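Home | Reviews | Kits | Methods | Forum | About

Jekow hand-held gripper kit with the Urkness training recipe: 2 weeks in

Short version. Good grips, decent cable, instructions written by someone in a hurry (like me). The recipe that comes with it is the real reason to buy.

If you missed the Urkness writeup in July: you collect demos by hand, no robot, then train a policy on what the wrist camera saw plus the hand motion. The claim is that messy rooms beat tidy lab tables, even when you have fewer demos. I wanted to know if that holds outside their own building. So, a bedroom. Plaid duvet, boxes, bags, whatever was lying around. Pick up, move, put down, again.
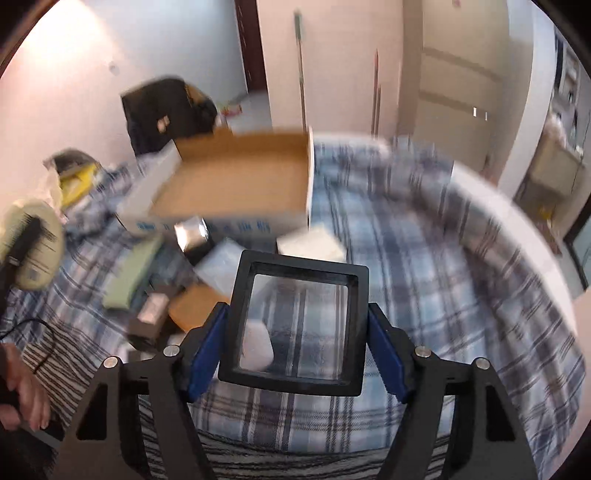 Setup took 11 minutes the first time, most of it calibration. Squeeze, release, squeeze, wait for the beep. The beep is quiet. After that you just work. The handle is comfortable for a long session but my thumb complained by the end of the first evening, and the trigger spring could be softer. Thin flat stuff is the hard part. You have to come in straight and slow or it tips, and slow demos make a slow policy. Wish the manual said so.

Pads are blue rubber, screws are easy to reach with a normal driver. Didnt need to tighten anything. The software (Mistside, free with the kit) drops any demo where tracking slips, and it tells you right away, so you redo it on the spot. Big plus. Export is slow. Go make lunch.

What I'd still change in how you record:
- vary the start pose more than feels natural
- mix small upright boxes in with flat things, the policy gets lazy otherwise
- leave the clutter where it lands between demos

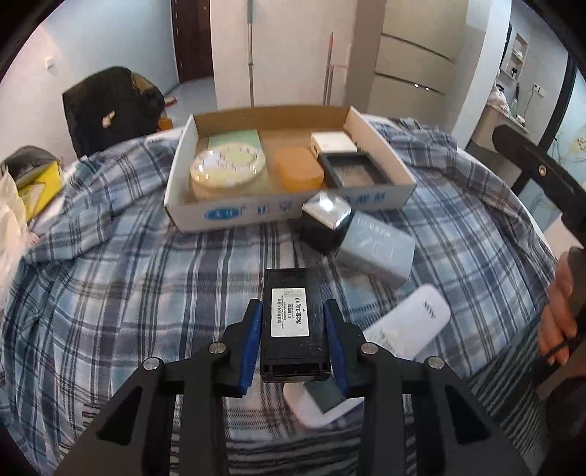
Does the method hold up?

Mostly. I recorded 2000 short demos and trained two policies, one on the cluttered sessions only and one on a plain desk set of the same size. Tested both on a Begay arm, 100 tries each, in a kitchen neither had seen. Clutter one was clearly better at finding the object and a bit better at the grasp. Placing was a wash. Both of them drop things near edges.

Caveats. One person recording, so one style of hand. One test room. And I never ran the ablation with the wrist motion taken out, which the Urkness people say matters a lot. Maybe next month.

Complaints

Price. Carry case is junk, zipper went in the first week. No left-handed grip, and they havent answered my email on it. The printed quick start has teh pad removal steps in the wrong order, so check the PDF.

Worth it if you already have an arm to test on. Without one, wait for the cheaper kit or borrow a friend's. Four out of five from me, would be higher with a better case.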